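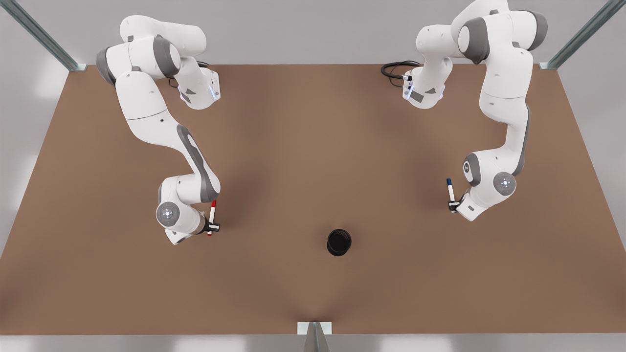

Mirnholm two-arm bench cell, sim view. Red marker in the right gripper, blue in the left, black cup between.

Mirnholm Bench Cell - two arms, one table
Sold by Skutgate. Part no. MB-546

Two white-and-grey arms, brown matte top, aluminum frame. Ships as a kit or pre-assembled. Most labs and small shops buying their first two-arm setup end up asking the same stuff so we put it all here.

What you get
Both arms, both grippers, table top, frame posts, cabling, one controller. Sim model of the full cell is included with every order, no extra license. You can have the sim the same day the PO clears, hardware comes later.

What you don't get
Cameras. Safety scanner. A PC. Markers, cups, whatever you plan to pick up. Budget for these seperately.

Lead time
Kit: 87 days. Pre-assembled is longer, ask. If your fiscal year closes in October get the PO in early summer. We can't invoice ahead of shipment, please don't ask sales to.

Space and weight
Crated weight 162 kg. Comes on one pallet. Needs a dock or a lift gate - lift gate is extra and has to be on the PO, drivers won't add it on the spot. Measure your doors. Then the elevator.

Budgeting
Installation, two-day visit: $2326, travel not included. Can skip it if you've bolted down arms before. Spare gripper fingers are the part people forget. Order one set per arm up front, they ship free with the cell and not free after.

Service plan is yearly, starts when the crate is opened or 60 days after delivery, whichever is first. Covers joints and controller. Does not cover fingers or table top.

Buying one arm now and one later? Possible. The table is drilled for both. But the second arm gets quoted at the price on the day, and the controller needs a firmware match, so the older one may have to be updated on site.

Try before you order
Run your task in the sim first. Send us the task file and Senthil Menon in applications will look at reach and at where the arms get in each others way. Pen handling, sorting, handing a part from one side to the other - all good starting points. Cycle times from sim are a planning number only, leave margin.

Quotes: use the form or call before 4 pm. Ask for Farzana Bajwa if it's a university order, tax exempt paperwork goes to her.

Comments (3)

Usha Kulkarni
Does the frame come apart again after assembly? We move buildings next year.

Skutgate Sales
Yes, all bolted. Take the arms off first and keep the crate.

Harish Shenoy
Went with the kit. Frame took us an afternoon, cabling took longer. Wish the lift gate thing was in bigger letters. Sim file opened fine.

Related items
Ristton finger set, soft pads
Ristton wrist camera bracket
Reddy floor anchors, pack of 8
Mirnholm single-arm bench cell
Mirnholm replacement table top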